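Progress report, Katona recall petition drive
2020-02-10

Hi Thomas,

Quick catch-up on where your grant has gotten us! We need 3,000 valid signatures to put the council president's recall on the Cemberg ballot, and as of last night we've turned in 3,699. The clerk has checked 1,863 so far and thrown out fewer than I feared — mostly people who live over the line in Ornum and can't vote here.
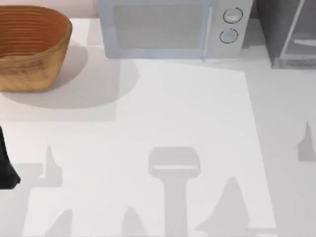
Money-wise we're fine. Printing ran over (I ordered the long forms twice, my fault), but Skellon gave us a break on the mailers, so it evens out. Chidubem Nnaji is still running the north side and wants two more paid canvassers through the end of February. I'd say yes, if you're okay with it.

The one thing bugging me is the lawsuit. The president's lawyer says our wording is too vague, and we may need to pay for a few more hours of legal help. I'll send you the quote once I have it.

Call me any evening after six.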